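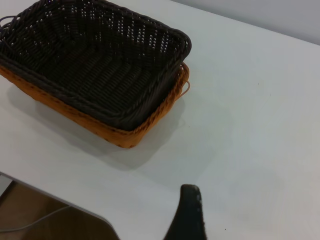

Dark brown basket nested in the orange-tan one. Flat strands, over-and-under weave, braided rim on the inner basket.

Woven storage, Jolside stockroom
Page updated 9/16/20

Rectangular baskets are kept nested by size to save shelf depth. The smaller basket goes inside the larger, with any loop handles left outside the stack. Shelf 12 holds the Dillau and Olley sizes; Kettle sizes are on the shelf below.

Check rims and corners before nesting – a loose strand will catch on the basket inside it. Brush out the weave with a dry brush. Do not soak.

Labels go on the shelf edge, never on the weave. The next full check of the shelves is in April.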